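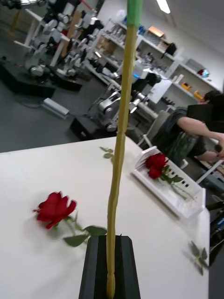 Slide 1 – hello, thanks to Dennis Goodall for having me, and sorry to anyone who drove in from Ledstead in that traffic.

So, climbing beans. I put in 30 plants behind the shop at Nitham last June and lost most of them to wind. My fault! I'd used skinny supports and pushed them in maybe a hand deep.

Slide 2 – the teepee. Tie the tops with soft twine, go round 3 times, and spread the feet wider than looks sensible. (Ask who's grown Flomier beans. Wait for the groans.)

Slide 3 – water. Mulch first, then a slow soak in the morning. My neighbour waters at night and we argue about it every year – skip this if we're running over.

Slide 4 – picking. Keep at it, even when you're sick of them. Pass the seed packets round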